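Week 5 handout - notes from the Landport open day

Right, these are my notes from our trip to the open day at Landport, tidied up a bit for those of you who had timetable clashes. I've put the practical bits first and the things I'd like you to think about further down. Bring this sheet to the seminar, because we'll be using it!

The demonstration most of you asked me about afterwards was the desk one, where the arm works on an office desk with all the usual stuff left on it.

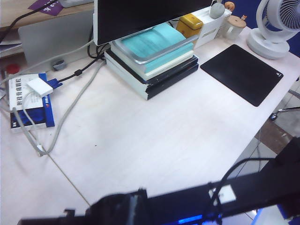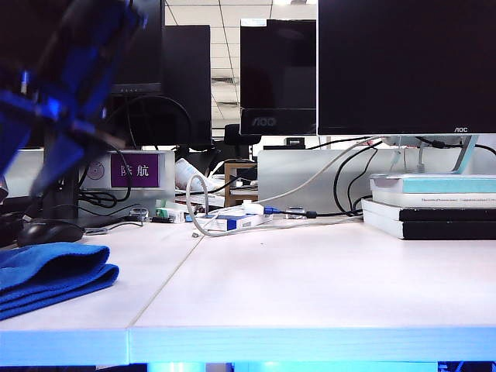

Desk demonstration, Landport open day. First picture from the camera on the arm, second from the fixed camera.

I loved this one, and I'll tell you why. We've spent four weeks on arms bolted down in tidy cells, where every part turns up in the same spot. A desk is a different problem altogether. You've got books in a pile, a box with an adapter sitting on it, and cables going wherever they like. Cables are horrible for a robot - they bend, they're thin, and one end is usually fixed to something you don't want to pull over.

Two cameras, two jobs

Compare the two views before the seminar. The one on the arm looks down on the desktop and gets you a good look at the surface, but the arm itself takes up the bottom of the picture. The fixed one sits low, just above the edge of the desk, so you see the fronts of things and what's behind them, and the arm is only a blur in the corner. Try finding the long light grey cable in both. I found it much easier to follow in the first.

The Prernik talk

This was in the side room before lunch and it was packed, so sorry to anyone who ended up in the corridor. The speaker walked us through a set of picking trials on a planner called Ellano. I copied down 706 clean picks out of 713 tries, which sounds brilliant until you ask what the objects were (small stiff boxes, all one size). Somebody from our group did ask, and I was very proud.

They also ran the same planner on soft items, 165 tries, and didn't give a score. Make of that what you will. I've written to ask and I'll pass on whatever I hear.

Katiyar stand

Mostly gripper pads. Take a leaflet from the box outside my office if you missed them, there are plenty left.

For the seminar

Pick one object from either picture and write 100 words on how you'd get an arm to lift it and put it down again somewhere else. Say which camera you'd trust at each stage. Please don't all pick the books! If you fancy a cable, go for it, but say what you'd do about the end you aren't holding.

Coach money: if you still have your receipt from the trip, the office needs it by the end of October.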